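Reading Fashion Business Books, Session 4
Terence Hollis

Tonight is the department store chapter of Goodall, and I love this one! Read it with a pencil. She is writing retail history, but she builds it like a family saga – three generations of the Brullard stores, each one sure it knows what women want to wear.

Things to mark as you go:

Page 21, the December markdown. Watch how quickly she moves from one sale rack to the whole industry. Does one store carry that much weight?

Page 80, the buyer's diary. Wonderful stuff, and the closest we get to a voice from the sales floor.

The licensing section. Skivach put its name on 200 products, and Goodall is at her funniest listing them. Compare Natalie Bloxham's review in your packet, which finds the same pages mean.
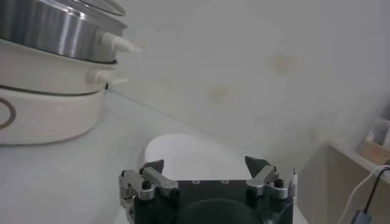 Do we need to have finished the book before writing the review?
Finish through the licensing section, and skim the rest so you know where her argument lands.

Reviews run to 600 words. Quote her at least once – she's very quotable – and bring two printed copies.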